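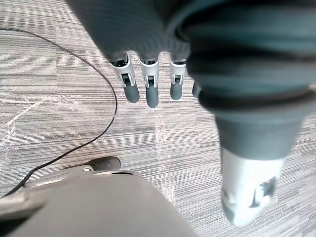

4.2 Before the First Chore

The Fostwood Zusine is sold as a household helper. It can help with some of the household. Read this section before you cancel the cleaner.

1. Clear the floor within 30 inches of the feet. Pick up loose cables yourself. The Zusine can't yet.

2. Check that sleeves and trouser legs lie flat at the joints. Laundry is covered in section 9, which is short.

3. Choose Arms Down from the Ready menu and wait for the tone. The fingers should hang open over clear floor. 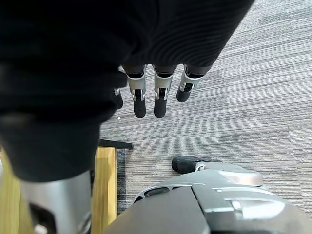 Fig. 4-2. Hand in the Arms Down position, beside what may be furniture.

4. Start with one soft item, such as a dish towel. Allow 80 seconds per towel. A basket of socks takes roughly 500, and pairing them is still up to you.

5. Stay in the room until the job is done or you lose patience. Either one ends the session - press Stop.

CAUTION: Keep your toes away from the robot's toes.

NOTE: Picking up a coin from carpet is listed as "in development." It was listed that way in the last edition too.

NOTE: The chore counter resets at 2,480. Owners who reach it should call the Floltisside service desk, which would like to hear how.

For kitchen work, see the Arancibia add-on guide. Don't start with glassware.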